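Chapter 6
Who Fills the Room? Counting a Crowd in Live Music

Ask a promoter how a show went and you will get a number. Ask the bar manager and you will get a smaller one. This chapter deals with the gap between the two, and with why so much writing about live music takes the larger figure on trust.

Take the Prulloria, a mid-sized hall with a printed capacity of 998. When the band Dorkell played there one September, the press notice called the night "sold out." The phrase sounds plain enough. It may mean that every ticket was bought by someone who wanted to hear the band. It may also mean that the upper level was closed, that 200 tickets went to sponsors, and that the rest sold at a price well below the one on the poster. All of these get reported in the same two words. 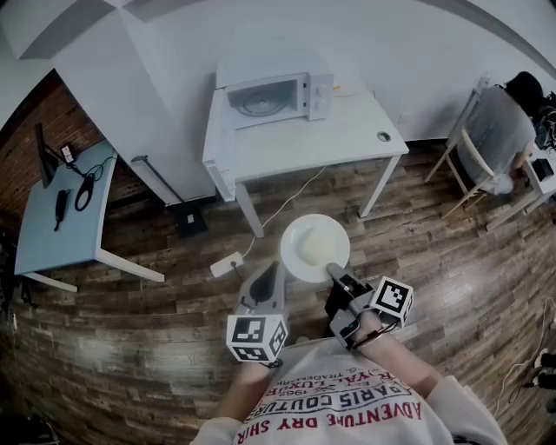

Fig. 6.1 White T-shirt with printed lettering, including the word "TRADEMARK."

Merchandise is often brought in as a second witness. If the shirts sold, the argument goes, the fans must have been there. Students should be careful with this. A shirt sale tells you that a shirt was sold. One keen buyer can take home 3, and a touring act with a new design will outsell a better loved act with an old one. Ludger Reuter, whose tour ledgers we use in the exercises, logged a night when about 300 people came through the doors and the stall had its best takings of the run. He never found a good reason for it, and we would distrust anyone who offered him one.

Streaming counts are no safer. The Nwachukwu tour was booked into large rooms on the strength of its online plays, and the early dates were moved to smaller halls before the doors ever opened. Plays are cheap – a listener can give them while washing dishes. A ticket costs money, a trip across town and an evening.

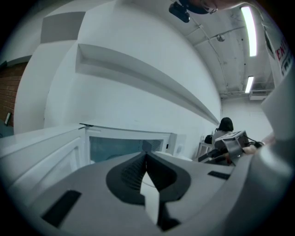
Ekene Haruna objects that all this doubt misses how a night feels, and that a half-full hall can be louder than a packed one. Fair enough, but loudness is a separate claim and needs its own evidence. A review that says "the place went wild" has told us something about the reviewer and very little about the place.

In section 6.1 we look at door counts, and at who does the counting. Section 6.2 takes up the guest list, using the Privwood accounts. Before you read on, find one recent concert review and underline every statement about the size of the crowd. Next to each, write down where the writer could have got it.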